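Version de septembre, remplace la feuille glissée dans le carton.

## 4. Mise en service du plateau

Le plateau Geda est livré avec un flacon d'huile Stullus et un dépliant qui annonce une surface « prête à vivre » dès le déballage. Nous vous conseillons de ne pas le croire. La couche posée en atelier est mince, elle marque facilement, et la formule « sans entretien » imprimée au dos du dépliant a été écrite par quelqu'un qui ne boit pas de café.

### 4.1 Avant d'huiler

1. Laissez le plateau à plat, sans son film, dans la pièce où il servira. Une nuit suffit en général. Le dépliant parle d'une heure ; nous n'avons jamais obtenu un bon résultat dans ce délai.
2. Dépoussiérez avec un chiffon sec. Les lingettes « spécial bois » laissent souvent un film gras sous lequel l'huile pénètre mal, quoi qu'en dise l'emballage.
3. Passez la main sur toute la surface, puis sur les chants. S'il reste une zone rêche, poncez-la au grain fin, dans le sens du fil, et dépoussiérez de nouveau.
4. Faites l'essai de la goutte, dans un coin discret. Déposez un peu d'eau et attendez huit minutes. Si l'eau a foncé la surface, la couche d'atelier ne protège pas grand-chose et il faut huiler avant le premier repas. Si elle perle encore, vous pouvez attendre, mais refaites l'essai là où l'on pose les tasses, car c'est l'endroit qui lâche en premier.

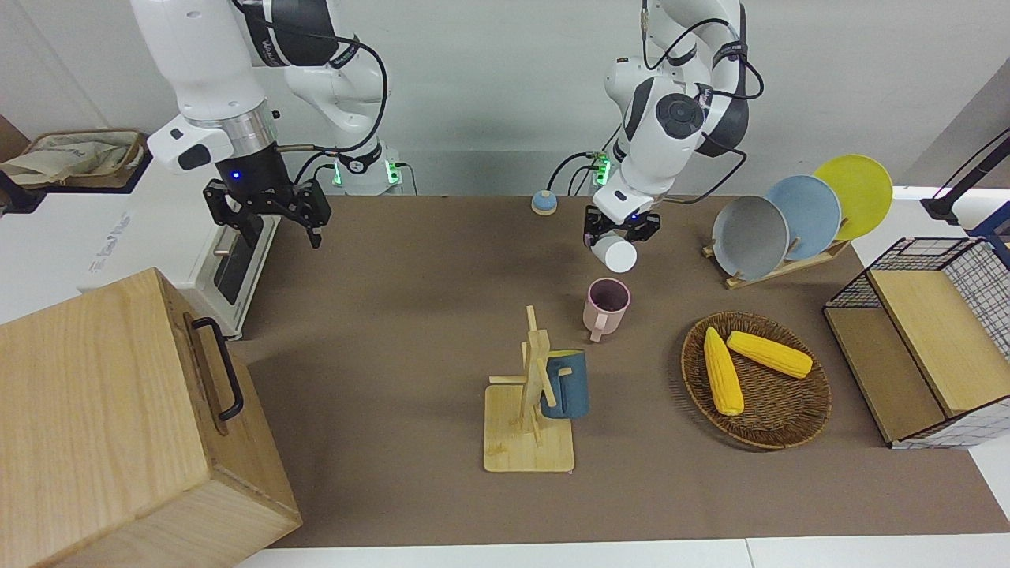

### 4.2 Application

1. Agitez le flacon. L'huile Stullus se sépare au repos, malgré la mention « mélange stable ».
2. Versez une petite quantité sur un chiffon de coton, jamais directement sur le plateau.
3. Étalez en couche très fine. Le fabricant recommande une application « généreuse » ; c'est bon pour les ventes de flacons et mauvais pour la table, qui reste collante pendant des jours.
4. Essuyez tout l'excédent au bout d'un quart d'heure, y compris sur les chants et autour des vis.
5. Appliquez une seconde couche le lendemain. Deux couches fines nous paraissent le maximum utile.

> **Attention.** Un chiffon imbibé d'huile peut s'enflammer tout seul s'il est roulé en boule. Étendez-le à plat dehors jusqu'à séchage complet, ou noyez-le dans un seau d'eau avant de le jeter.

> **Remarque.** La cire MacKinnon, parfois vendue avec le plateau, ne remplace pas l'huile. Posée par-dessus, elle donne un joli lustre qui blanchit au premier verre mouillé.

### 4.3 Usage courant

Le plateau supporte les objets de la maison, à condition de ne pas les y oublier. Un fond de tasse humide laissé jusqu'au soir fait une auréole, huile ou pas huile.

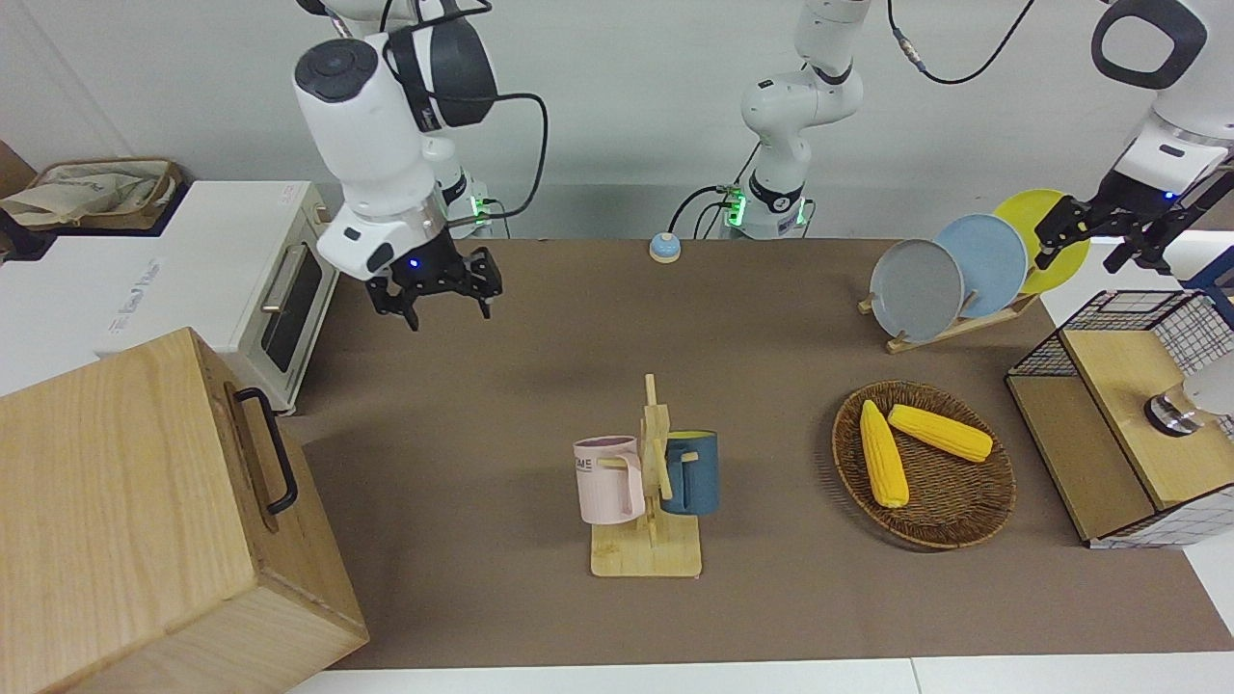 Pour la chaleur, la notice d'origine parle d'une « excellente tenue » sans donner de température. Notre règle est plus prudente : au-delà de 40 °C, mettez un dessous-de-plat. Ceux en silicone conviennent, mais soulevez-les de temps en temps, certains déteignent.

Quant à la durée, le vendeur Ekberg avance 1 000 nettoyages entre deux huilages. Nous n'avons trouvé aucune trace des conditions de cet essai, ni du produit employé, ni même de ce qu'il appelle un nettoyage. Fiez-vous à la goutte d'eau du point 4.1 et reprenez l'application dès qu'elle fonce la surface.

En cas d'auréole déjà formée, voyez la section 5. N'essayez ni la mayonnaise, ni le dentifrice, ni le fer à repasser avant de l'avoir lue.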